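Honiva Pit Stopwatch, used for one season of club racing

I bought the Honiva in March, before our first track day at Junstead, and I have now used it for five race meetings.
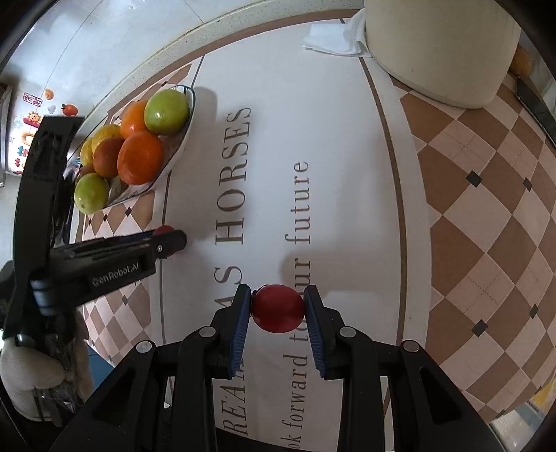 My old watch could keep only the last lap. The Honiva stores 800 laps, and it can time 2 cars together, each with its own button. At Workau we had both of our cars in the same heat, and I could follow them without writing anything on paper until the flag.

The buttons are large and you feel a clear click, also with gloves. The numbers are easy to read in strong sun. In the evening it is less good -- the backlight goes off after 10 seconds and you cannot change this in the menu. For the last stint of an endurance race this becomes tiring.

The cord is too short for me, so I changed it for one from the Bhatia shop in the paddock. The manual is also quite poor. It does not explain how to delete a single lap, and I needed one whole evening to find it (hold the left button, then press mode).

The battery is still the first one. I compared my times with the official sheet at Workau and the differences were very small, mostly from my own thumb.

I would buy it again for day races. For night races I would first look at something with a better light.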